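Deltstead Support Forum > Surfaces and tabletops > White tops
Gray marks under cutlery on a white top, cloth keeps creeping too
Status: Solved (mostly)
Product: Deltstead flat white top, satin
Other items involved: Rimuvora cutlery, Mimex cloth, blue cup

Original problem

Hi all. We use our table for practicing place settings, so the same bits of tableware go down and come up again far more than they would at anybody's dinner. Since October I've been finding thin gray lines on the white top. They look like somebody went at it with a soft pencil. Dish soap does nothing. Window spray does nothing and smells awful. I also have a cloth that won't stay square to the front edge, and I have a feeling the two things are connected, but I'm getting ahead of myself.

Cloth down, and the cup at its usual corner, up at the top right:

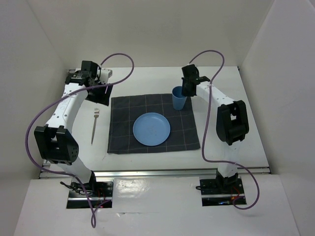 tines_up_please

OK, starting the log properly now. I'm going to keep adding to this one post so there's only one place to look, and apologies in advance for the length — I type the way I talk.

First thing, before lunch. Wiped the whole top with warm water and a drop of dish soap, dried it with a clean towel. The ordinary dirt came off fine (there was more of it than I'd like to admit). Gray lines still there. Ran a fingernail across a few of them and couldn't feel a groove. Support says that's good news: if your nail doesn't catch, you probably have metal sitting on the surface and the surface itself is OK. They called it metal marking. I'd only ever heard of it happening to the insides of white mugs, from spoons, but sure, same idea.

11:40. Tried to work out which piece is doing it. My money was on the knife. I took a corner of the table that was still clean and drew the knife's handle end lightly across it. Nothing. Did the same with the fork, on the backs of the tines. Also nothing. Then I did the fork again but with a bit of sideways push, the way it goes when you nudge it to line it up with something, and there it was, a lovely little gray line. So it's the fork! Or really it's the nudging. I do nudge. I can't leave a crooked fork alone.

12:15. Cup test. Turned the blue cup over and rubbed its bottom on a damp white rag. No gray, no blue, no anything. Slid it along the top and checked with a flashlight held low. Clean. I'm taking the cup off the suspect list and would ask everybody to please stop telling me it's the cup.

After lunch. Cleaning attempts, in the order I did them:

Baking soda and water, mixed to a paste, soft rag. Took off maybe half of one line and left a chalky film that needed three rinses. Meh.

White eraser, the regular school kind. Surprisingly decent on the faint ones. Crumbs everywhere.

Pascu cream cleaner, a dab on a damp cloth, small circles, hardly any pressure. This is the one. Lines gone, including the old one near the front that I'd decided was permanent. Rinse it well or it dries cloudy.

I also own a 3000 grit polishing pad and asked support whether I could just go over the lot with it. They said please don't. On a satin top you end up with a shiny patch exactly where you rubbed, and you'll see that patch every time the light hits it. With white walls on three sides of the table, light hits ours from pretty much everywhere, so I put the pad back in the drawer. Somebody further up the forum used 300 on theirs, and I winced reading it.

2:30. Now the creeping cloth. I'd been blaming the Mimex cloth for being cheap, but it behaves itself perfectly on the kitchen table at home, so I took a closer look at what was going on here. Two things. One, I had been putting it down on a top that was still a bit slick from the window spray (see above, awful). Two, I was squaring up the cup after the cloth was down and dragging the corner with it. Washed the top again with plain water, dried it, put the cloth down, smoothed it from the middle out to the edges, then set the cup down off the cloth beside the corner and let go of it. No dragging. It stayed put through 7 settings in a row, which for this table is a record by a mile.

For anybody who wants to copy the routine, the order that works for me is cloth, then cup, then fork, then knife. I know some people like to put the cutlery down first and fit everything else around it. I tried that for a good while and it's how I got into the nudging habit.

3:50. Went back to the cutlery with a clean top. The trick is to bring each piece straight down and let it land where it's going to live. If it lands crooked, pick it all the way up and put it down again. It feels silly and slow for the first few goes and then your hands get used to it. Fork on the bare top, knife above it, cloth in a heap near the middle.

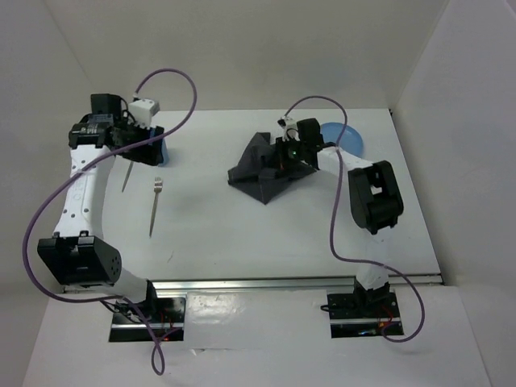
Fork down, tines toward the back wall. Knife upright to its left, blade pointing at the tabletop.

Before anybody writes in: yes, I know the fork goes on the left and the knife goes on the right at a real dinner. Which side they're on makes no difference to marks. I had two very long messages about this last time and I'd love to get through one thread without a third.

Support's answer on that photo was that they couldn't diagnose marks from that distance, fair enough, but that bare metal on a bare satin top is always going to be a gamble if there's any sliding. They suggested washing new cutlery a few times before using it, as some of what rubs off can be polish left over from the factory. Mine had been through the sink once, maybe twice. I've now washed the lot in hot soapy water and rubbed the backs of the fork tines with a rag until it stopped coming up gray. It took a while to stop, so I think they were onto something there.

End of the day. No new lines. I did nudge the fork once, out of pure habit, and got a tiny faint mark that came off with the eraser.

Still open: the cloudy spot near the front, which I'm fairly sure is cream cleaner I didn't rinse. I'll go over it with plain water tomorrow. If it's still there after that I'll reopen this. Also, if anybody has used a thin clear mat over one of these tops, does it go yellow? Ours would have to lie really flat, and I don't want to buy one only to find the cup rocks on it.

Marked as solved by author. Replies stay open.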